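Notes on Joining a Utility Board

In February I was appointed to the board of Ado, which owns two small hydro stations near Lurley.

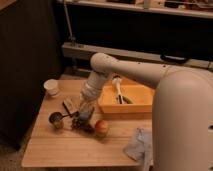 First Months

The first 17 weeks were spent largely on reading: permits, loan terms and the Furukawa turbine contract. 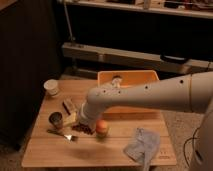
White robot arm over a light wooden table

Directors serve five-year terms — longer than is usual at companies of this size.

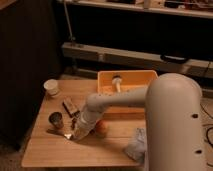 How often does the board meet?
Every other month, with a further session for the budget.

The next meeting will consider the Roltovberg storage proposal, on which I have not yet formed a view.
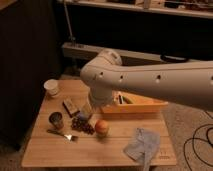
Posted by the author, Lurley

Members may submit written remarks on the proposal until 5 p.m. on the day before the meeting.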